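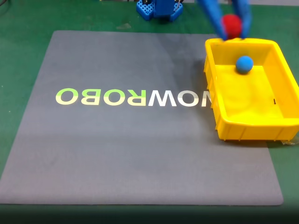 Can a robot tidy up a playroom yet?

Two kids, around 1000 toys, and I'm the one on my knees every night tossing balls back into bins. I keep seeing ads for the Clernora, which supposedly picks stuff up off the floor. Does anything like that work in a regular messy house? I'd pay for it, I really would!
Posted by tiredinthesuburbs, Monday, June 8, 2026

Yevhen Didenko
Short version, no. I build little arms as a hobby, and a foam ball into an open bin is about the friendliest job you can give one (soft, round, easy to grab, big target). Mine does fine at that on a table. Then I try a sock or a doll with hair and it's hopeless. Your floor has all of that in one pile, plus kids running through it. If they'd enjoy it, get a kit for $200 and let them sort balls with it, but I wouldn't expect a clean room.

mopqueen
we have a Mogensen vacuum and it eats legos. so you still have to pick up first lol. My sister got hers last November and says the same thing. just buy more bins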